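Driving the arm, week whatever

I spent most of the holidays recording demonstrations in the simulator and I am still not very good at it. The job is called Erkow, after the street we used to live on, and it is about picking up small parts from a table. I drive the arm with a hand controller and the software saves every move I make. Later a policy gets trained on the lot.

As of this morning I have 174 demos I would keep. The saved set goes back to July, but the early ones were jerky and I threw them out. The longest keeper runs to 3,306 steps, mostly me hovering and changing my mind about which way to turn the wrist.

The controller is the old Jirkero one. It drifts a bit to the left, so I recentre it between runs. I also turned the speed down, which helped more than anything else I tried - I stopped overshooting on the way down. The labour is all in the last few centimetres. Depth is hard to judge on a flat monitor, and I lean on the shadows a lot.

The green caps with the wire loops are the parts I find most fiddly to line up on.
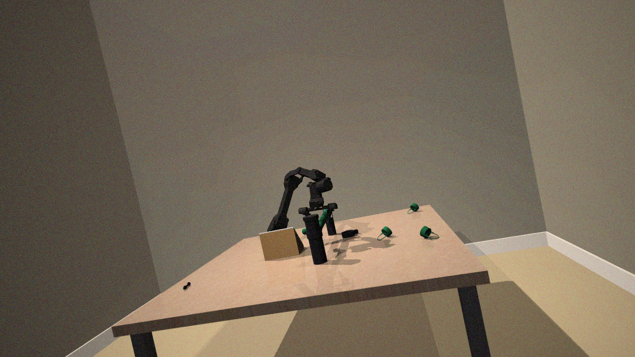 Vahidi wrote in to ask whether I keep the failed runs, and reckoned a slow recovery from a bad grasp teaches more than two clean ones. I have been deleting mine. I'll start a separate folder for them tonight and train with and without.

Posted January 2023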